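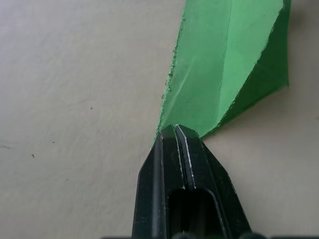 Wrist view, paper held at the tip

Two-arm paper folding: gripper tears the edge and won't let go

Posted by Senga Guthrie, 21 September 2024

We have two arms folding green paper on a table by a window. The grippers are black metal fingers, closing to 570 counts on the controller. The first few folds are fine. After that the edges go fuzzy, and when I send the open command one side stays shut for a second or two, then jumps open. Twice the arms pulled against each other before I got to the stop. No error in the log.

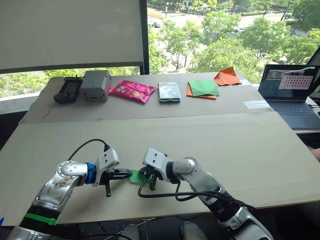

Both arms run from the same script, Tallis 2000, with no force limit that I know of. I have already swapped the cable on the right arm and it made no difference. Is it a worn gripper or a settings problem?

Rory Menzies
Had the same with ours. Slow it down and use thicker paper.

Catriona Farquharson
Could be both. Do the settings first because they cost nothing. 570 is probably a full close with the motor still pushing, so it heats up and sticks. Back it off until the paper only just holds. Then add a current limit and make the script stop both arms if either one goes over it. I use 60 percent.

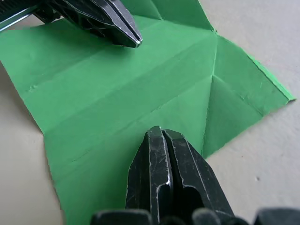
For the wear, power off and run a fingernail along the inside of each finger. Any burr you can feel will catch paper. I take ours down with fine wet-and-dry and wipe them before they go back on. Check the screws behind the fingers too. One of mine had backed out and the jaw was binding on it.

Please keep your hands off the table until the stop is sorted. An arm that lets go late can swing.

Zhiqiang Cui
Agree with Catriona about the limit. Also wait for the "open" reading from both grippers before either arm moves. Our Gourlay script only waited for one, and we lost 71 sheets before I found it.

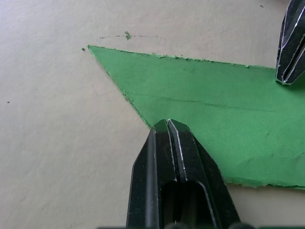

Frayed edges and crumbs of green paper near the sheet's pointed corner

If you see bits like these, clean the table between runs.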